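Bromska Repair Notes
Home > Desktops > Storage

How to Take the Hard Drive Out of an Office Desktop and Check the Case Before Reuse

Last updated January 6, 2026

Most used office desktops come to us in the same condition. The drive is still in, the inside is dusty, and whoever owned it last wants the data gone. The steps below cover opening the case, removing a drive that sits in a plastic caddy, and looking over the rest of the machine before you decide to rebuild it or part it out. Allow 35 minutes for your first one.

What you need

A Phillips screwdriver
A soft brush and a can of compressed air
A small flashlight
Masking tape and a marker
A cup or tray for screws
An antistatic bag for the drive

Before you open it

Shut the computer down fully. Sleep mode does not count. Switch off the power supply at the back if it has a switch, then pull the power cord. Hold the power button in for 12 seconds to drain what is left in the capacitors. Unplug the monitor, network and USB cables and move the computer to a spot with good light. Lay it on its side with the removable panel facing up.

Touch bare metal on the case before you reach inside, and do it again each time you come back to the job. An antistatic strap is better if you have one.

Opening the case

Look for a latch or thumbscrews first. Slide the panel back a little and lift it away. If it sticks, check for a lock loop or a second screw on the rear edge before pulling harder. Set the panel down where you won't kneel on it. A bent panel is a nuisance to refit.

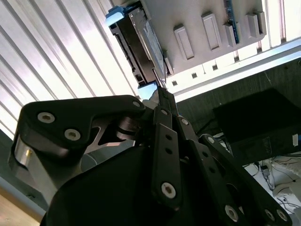
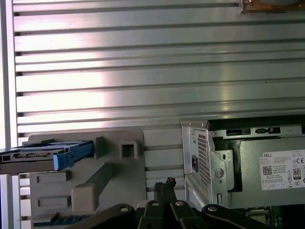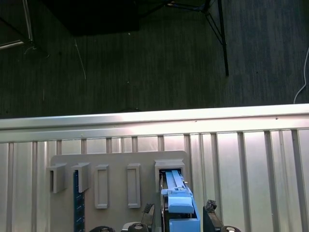
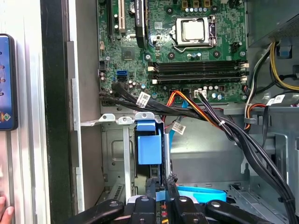
Welington Rezende
Workshop Lead, Bromska

Finding the drive

In many office desktops the 3.5-inch drive is held in a plastic caddy with no screws through the outside of the case. Look for the colored parts. Blue plastic usually marks the places you are meant to press or pull, and the second photo has a blue latch at the end of the caddy. Other makers use green or purple. The idea is the same.

Removing it

1. Find the two cables at the drive. The wide one is power and the narrow one is data.

2. Hold each plug by its body and pull straight out. Some data plugs have a metal clip that has to be pressed first. Don't rock the plug up and down, as the plastic tongue on the drive can snap.

3. Put tape on both cables and mark them.

4. Press the caddy tabs and ease the drive out of the bay. It should come with light pressure. If one side hangs up, push the drive back in and start again.

5. Flex the caddy open at one side and lift the drive off its pins.

6. Copy the serial number from the label onto your job sheet, bag the drive, and put the empty caddy back in the bay so it stays with the case.

Erase or destroy the drive according to what the owner signed for. We log ours in Barasa, but a paper sheet works.

Looking over the board

Check the round capacitors with a flashlight. The tops should be flat. A domed top or brown crust means the board goes in the parts pile.

Leave the processor latch closed unless you are changing the chip. The pins in many sockets bend very easily and are hard to straighten.

Look at the memory slots too. In the last photo the black slots below the processor all appear empty, so a board like that needs memory before you can test it. Open the clips at the ends, line up the notch, and press the module down until the clips close.

The power supply

Do not open the power supply. Read the label and write down the model and the wattage. The one in the second photo has a Dell label with an 80 PLUS badge on it. Check the size and the connectors before ordering a replacement. Office desktops often use plugs that a standard unit won't fit.

Cleaning and closing

Blow dust out through the vents with short bursts, and hold fan blades still with a finger. Brush the corners. Tuck cables away from any fans, check that nothing is lying across the edge where the panel seats, and slide the panel on.

Mark the outside "NO DRIVE" in large letters. We once sent out a shelf of machines without that label in November and spent two days on the phone.

Related pages

Fitting an SSD in a 3.5-inch bay
Sostard screw sizes chart
Musinero wipe station: setup and daily checks
Reading capacitor damage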